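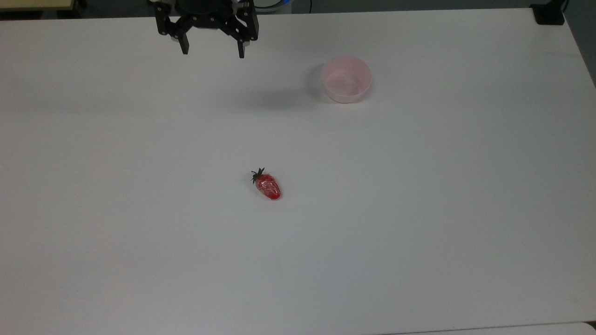
Page last changed: 13th July

Home | Minutes | Bench Rules | Downloads | Contact

Bench Practice Group: minutes
Written up by the minute-taker, Lirham site

I took the minutes again, so if something you said has come out sounding like me, sorry, shout and I'll fix it. We had people in from Lirham and Nellness, and Oláh joined on the phone for the first half. Stultach sent their comments in writing, which I read out in my best reading-out voice.

1. Last time's minutes

Agreed, with one fix. I'd written that the slow speed setting was "advised" during setup. It's required, and has been since January. Now corrected.

2. The wording of the tabletop rule

This ate up most of the meeting! The draft said "keep the work surface clear." Nellness wanted to know clear of what, and fair enough, because a pick-and-place job needs at least the thing you're picking and the thing you're putting it in. Stultach's note said much the same, only at greater length (two pages, one of them a table).

We went back and forth and landed on this: before a run starts, the only loose items inside the arm's reach are the ones named on the task sheet. Anything else comes off or gets fixed down. Mounts, clamps and stands count as fixed only if they don't move when you push them by hand. I asked how hard a push and got a bit of a look, but we did add "a firm push with an open palm" so there's something to go on.

Oláh raised mugs. Mugs are not on the task sheet. Mugs are off the table. Agreed with no discussion at all, and a little guilt on my side of the room.

3. Where the gripper waits

The current rule says the gripper has to be "in a safe position" between runs. I've complained about this one before, and I was very happy to complain about it again. We agreed on three points to replace it:

- fingers open
- nothing held
- clear height above the tallest item on the task sheet, with the height written on the sheet

Lirham asked whether open fingers should be the rule for every job or only for soft and small items. We had quite a good chat about it. With the fingers open, you can look from the side and know straight away that nothing's being held, and that goes for a toy strawberry just as much as for a metal part. Closed fingers can hide something thin. So it's every job, and if a site has a reason to do otherwise they can write it down and send it to us.

The written height is going to be the annoying part, I think. Nellness offered to try it on their own sheets first and tell us how much grumbling there was.

4. Cables

Okay, cables. We counted up the entries in the shared log, and out of 129 stops since January, 58 had a cable mentioned in the notes. That doesn't mean the cable caused the stop (Stultach were very firm on this, underlined twice), but it's a lot of cables. Some of the entries only say "cable," with no other words, which helps no one.

We split it into cables on the arm and cables near the arm. For the ones on the arm, the draft asked for "no slack," and Oláh said that's wrong and will hurt somebody's connectors. You want enough slack for the wrist to turn all the way and no more than that. The test we settled on is to take the wrist slowly through its full range, up to 180 degrees each way where the arm allows it, and watch the loop the whole time. It shouldn't pull tight, and it shouldn't swing down below the fingers.

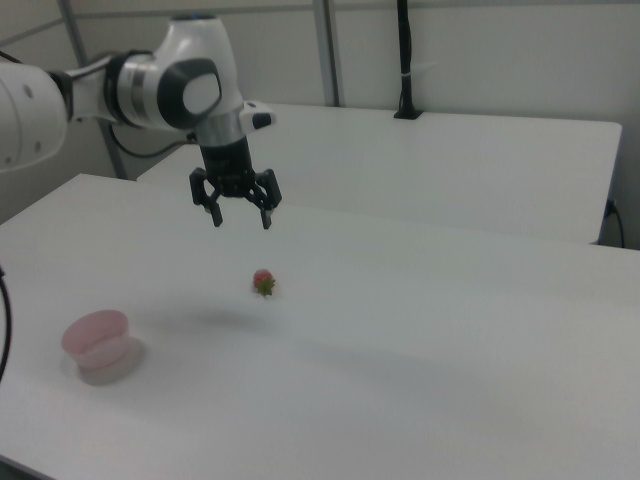 Then the ones near the arm, which I'd have said was the easy half. Lirham want every cable that drops over a table edge to be tied at the edge. Nellness say that's fine for benches that stay put, but theirs get moved between rooms and they'd be cutting ties off all day. We ended up with "tied or clipped," and clips you can reuse are perfectly okay. Table edges on the side where people walk get done first. I'm to add a line saying a cable tie around a pole doesn't count if the cable is still free at the bottom.

Also, and I nearly forgot to write this down, log entries have to say which cable and where. Two or three words would do it.

5. Shadows and lighting

A short one. Stultach asked if we should have a rule about lighting, since an arm working under overhead lights puts its own shadow down on the table, and on a white top that can be pretty strong to a camera. We didn't think it belonged in a safety rule. It does belong in the good practice notes, though, so I've started a paragraph there: check the camera view with the arm at its waiting height and again with it down at the item, and save both views with the task sheet. Please send me better wording if you have it. Mine's clunky and I know it.

Lirham wondered about switching to gray mats. Left open until somebody has tried one.

6. Who can hit restart

The old page says "a trained person." The new text says the person who restarts has to be standing where they can see the whole tabletop, including the far edge, and has to say "restarting" out loud. Nellness felt silly about saying it out loud when they're alone in the room. We kept it in anyway. I do it and you get used to it!

Training for this takes about 25 minutes, and can be done at the bench.

7. Actions

- Me: new wording for items 2, 3 and 4 onto the Bench Rules page; tidy up the lighting paragraph
- Nellness: try the written height on their task sheets
- Oláh: send over the wrist test as a one-page sheet
- Stultach: look through the cable entries in the log and sort out which ones were really cable trouble
- Lirham: borrow or buy a gray mat

8. Anything else

Someone asked if the task sheet could go back to one page. I'd like that too. We'll put it on the list for next time, along with emergency stop button positions, which we ran out of time for again.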